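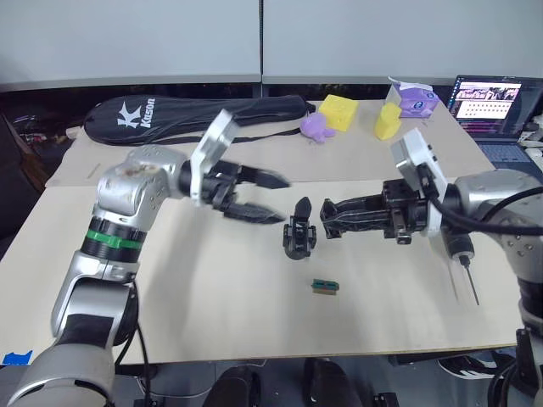 Attachment 1: Bench, left gripper open, right gripper closed

Ticket 744
Project: Mersha (household and light assembly chores)
Site: Grandbridge, bench 2
Opened: 18 Jun 2021
Priority: normal
Status: open, waiting on retest

Summary
The screwdriver chore does not finish reliably. The task is to pick up the cordless screwdriver, hold it upright, bring it over the part, drive one screw, and put the tool back down. Pick-up is fine on most runs. The trouble starts when the bit meets the screw head.

Expected
Screw seated, tool returned to the table, no hand on the stop button.

What we get
Out of 200 runs on build 12, the full chore finished in 100. Nearly all the others ended the same way. The tool turns a little in the grip when the motor starts, the bit rides up out of the slot, and the arm keeps pushing down as if nothing had changed. A few runs never got that far and ended with the tool set down crooked and rolling.

Steps to reproduce
1. Load build 12 and home both arms.
2. Put the part in the middle of the cardboard and start the screw in its hole by hand.
3. Run the chore from the Pornus menu with default grip force.
4. Watch the tool body when the motor starts.

Tried so far
Raised grip force one step. Less turning, but the grip then pressed the switch on two runs before the arm was in position. Went back to default.
Slowed the approach. No change.
Changed the bit. No change.
Swapped the order so the part is held first and the tool is picked up second. Slightly worse, reason unknown.
Cleaned the finger faces. Better for the rest of that morning, then the same as before.

Log excerpt from a failed run
grasp ok
lift ok
align ok
motor on
torque low
torque low
timeout, chore aborted

The "torque low" line is the useful one. The software has the information that the screw isn't being driven, and it does nothing with it until the timeout. A person would feel the slip, back off, and set the bit again without thinking much about it.

Grip check, tool upright between the fingers:
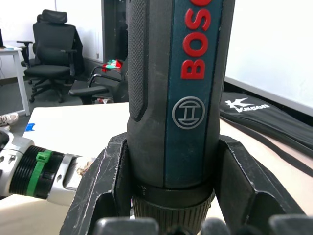
Alby Mudgway: Read the ticket and the log. I would not spend more time on grip force. The housing is made for a palm, and we are holding it with two hard fingers, so some turning is going to happen at any setting that leaves the switch alone. Can we make "torque low" trigger a retry? Stop the motor, lift, align again, one more attempt. If it still fails, give up and put the tool down. Also, please stop telling the Brekinero people that this chore works. Half the time is not working. If I paid someone to put a shelf together and half the screws were left standing, I would do it myself.

Reply from ticket owner
Agreed on the retry. It will go into the next build with a limit of one. Grip force stays at default. I have changed the status on the Brekinero sheet from "working" to "partial" and left folding and wiping as they were, as those are tracked in their own tickets.

Still open
Soft pads for the fingers are on order. Until they come, wipe the fingers before each set of runs and write down that you did.
Retest with the same part and a fresh screw every time. The used ones have worn slots and they muddy the numbers.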